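Back from the post office with the same parcel I went out with, so that was a good use of a lunch hour. The lady behind the counter says they can't take it as a return because the label is for a different carrier, and the different carrier has a locker by the station that was full. It's now sitting in the hall again, next to the umbrella stand, looking at me.

For anyone who missed the last entry: I ordered a desk lamp on Clokico in March. Lovely brass-looking thing, 40 pounds, free delivery, sold by a shop called Irnport (yes, spelt like that, and yes, I read it as Import for a full week). Then came the text asking for another 12.70 before they'd release it. Import VAT and a "handling charge". The handling charge was bigger than the tax! I paid it, because I wanted my lamp, and then the lamp turned up with a two-pin plug and no adaptor.

Jolanta thinks I should have seen it coming. She buys everything abroad and has a whole system, with a spreadsheet, and she says the trick is to look at whether the tax is shown in the basket before you pay. If it's there, the site is dealing with it. If it isn't, it might land on you at the door. I went back and looked at my order and there was a line in grey saying "additional charges may apply in your country", under the bit about reviews. I'd never have found it if she hadn't told me to scroll.

Rang Clokico twice this week. The first time I got through to a very nice man who told me to speak to Irnport. Irnport answered by email at 4 in the morning and told me to speak to Clokico. The second time I was number 125 in the queue, which I didn't know could happen on a telephone, and I gave up at 70-something because the potatoes were on.

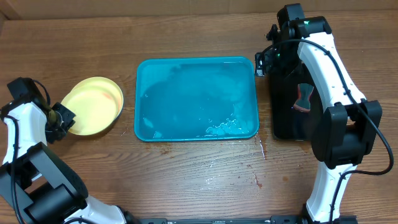
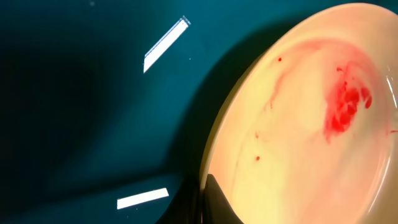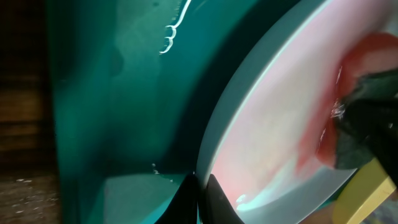 Plates and water.

Dariusz came round in the evening and we got into it properly. He sells phone cases and cables from his garage (the business is called Dudek, after his gran) and he is fuming about the whole thing from the other side. He brings his stock in by the box, pays the duty, pays the VAT, does the paperwork, and then sees the same cable on Jirkix for less than he paid wholesale. He reckons the platforms should collect every penny at the checkout and hand it over themselves, and then at least everybody would be looking at the real price. I said that would have made my lamp dearer. He said my lamp WAS dearer, I just found out later. Annoyingly I had no answer to that, so I offered him more cake.

He also said he sold 678 of one particular charging cable last year and this year he's barely shifting a handful a week. I don't know how much of that is tax and how much is that people have enough cables. I certainly do. There's a drawer.

Damian joined in by phone, on speaker, with the telly going behind him. He's all for leaving things as they are, as he buys fishing bits that you can't get here for love nor money, and he says if they add any more on top he'll just stop. Dariusz told him to try the tackle shop on the ring road. Damian told Dariusz the tackle shop on the ring road gets its floats off Jirkix. It went a bit quiet after that and then they both started laughing, thank goodness.

Anyway, the lamp. Options as I see them: keep it and buy an adaptor, which Jolanta says is fine for a lamp but get a proper one. Or carry on trying to send it back, in which case I have to pay the postage, which is nearly half the price of the lamp, and then claim back the tax on a form I printed out and which wants a reference number I haven't got. The handling charge you never see again whatever you do. I asked.

I've had it out of the box again tonight to look at it and it is a nice lamp. The shade's a bit smaller than in the photos. I'll give the locker one more go tomorrow before work, and if it's full I'm going to the hardware shop for the adaptor and I don't want to hear any more about it from anyone, Dariusz especially.

Must remember to ring Mum about the boiler man.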